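From: Volodymyr Savchuk
To: isari-users
Date: 7/6/25
Subject: Re: Gripper opens on controller reconnect (table clearing task)

Thanks for the quick reply. Quoting the part I'm answering and leaving the rest alone.

> We've had something that sounds like your fault on the Neston bench, but
> only in simulation, and only with the multi-finger hand. With the
> two-finger one it never showed up. Before anybody goes hunting in the
> planner, can you say:
>
> - whether the arm was still when it dropped the object, or moving
> - whether the hand opened fully or only relaxed
> - which side lost the connection, the arm or the hand
> - whether you have the watchdog switched on in the hand driver
>
> Also, did this happen on hardware or in sim? Your first message could be
> read either way. If it was hardware I'd stop using it until this is
> sorted out. We had a glass go on the floor last December from a
> different cause and it was an afternoon's sweeping.

Both, I'm afraid. It happened first on the real arm at Edeck and I then got it to happen in simulation, which is where all the logs come from. The real arm has been powered down and tagged since then and will stay that way until we have a fix we believe in. Nobody was hurt. The cup was plastic and it landed on the table, but the person resetting the objects had a hand under it a moment earlier, so we've written it up as a safety incident and not as a nuisance.

Answers in order.

The arm was still. It had finished the lift and was waiting for the next waypoint. In the sim runs it's the same: every drop comes during the hold after the lift, never during travel. I thought for a while that this meant the lift itself was to blame, but the hold is simply the longest stretch in which nothing is being sent to the hand.

The hand opened fully. It went to its start-up pose, which in our config has all the fingers spread. It wasn't a slow loss of grip. The finger position log goes from the grasp values to the start-up values in one command.

It was the hand side that lost the connection. The arm controller never noticed anything and went on holding position quite happily.

The watchdog is on, with the default timeout.

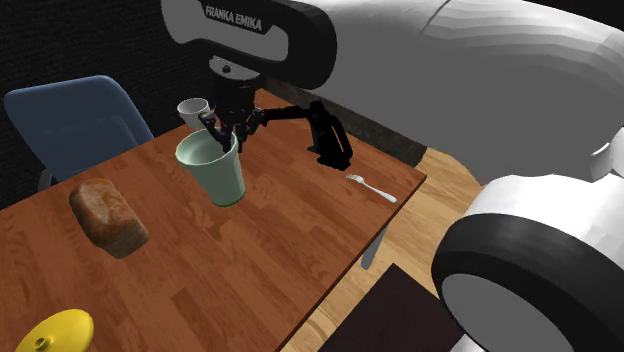 The order of events in the log is this. The hand driver hears nothing for longer than the timeout, so the watchdog closes the session and opens a new one. On opening, the driver runs its initialise routine, and the initialise routine sends the start-up pose without reading the current finger positions first. With the cup up clear of the table and two fingers on its rim, that is enough to lose it, and the fork lying to the right is the next object on the list, so the arm then goes off to fetch that as if the first pick had gone well. The task log says "placed" for the cup. It takes the commanded state of the hand and doesn't look at the measured one.

So there are two faults, and I'd like to keep them apart in the tracker:

1. The hand driver sends a motion command on reconnect.
2. The task layer reports success from the commanded state.

The first is the one that matters for safety. The second is how we managed to miss it. I went back through the old sim runs, 698 of them, and found the same reconnect in 46. All of those had been marked as successes. I should have looked at the object positions at the end of the runs sooner, and I didn't, because the summary page was green.

What I've tried so far:

**Longer timeout.** Fewer drops, same fault. I wouldn't ship this as a fix, and I'd ask people not to use it as a workaround on hardware either, as it also delays the stop you want when the link really has gone.

**Keep-alive during the hold.** Sending the current grasp target again at intervals stops the watchdog firing in the normal case. No drops since in sim. But if the cable is knocked, you're back where you started, so it only hides the thing.

**Watchdog off.** Tried in sim only. Please don't do this on a real arm.

**Patched initialise.** On reconnect the driver now reads the finger positions, takes those as the target, and waits for an explicit command before moving. If the read fails it goes into the fault state and stays there. I've pulled the link on purpose during the hold 5 times, in sim, and the hand kept its grip each time. That's a small number and I'm not claiming more for it than that.

There's one thing in the patch I'm unsure of. Holding the last position is right when the hand has a cup in it. It's less obviously right when the hand has closed on something it shouldn't have, such as a sleeve or a finger. At the moment a person caught in that way would have to use the release on the pendant, and the pendant goes through the same driver. I think the release needs its own path, but that's a bigger change and I don't want it to hold up the small one. Does anyone here have the hand wired so that the release bypasses the driver? I'd be glad to see how you did it.

For anyone running this driver now with a multi-finger hand, on hardware:

- Check what your start-up pose is. If it's open, you have this fault.
- Keep hands out from under the gripper during the hold as well as during the move. Our own sheet only mentioned the move, and I've changed it.
- Don't trust "placed" in the task log until fault 2 is closed.

On your question about the two-finger hand – I had a look, and its driver has a separate initialise routine that never sends a pose. I can't find a note saying why. Somebody may have met this before and fixed it in one place only. If that somebody is on this list, please speak up, it would save me some reading.

The patch is on the branch savchuk-hand-reconnect. I'd like at least 4 people to review it before it goes near an arm, and at least one of them should be from Neston, as you've seen it on a different bench. Logs are in the usual shared folder under the same name as the branch.

Volodymyr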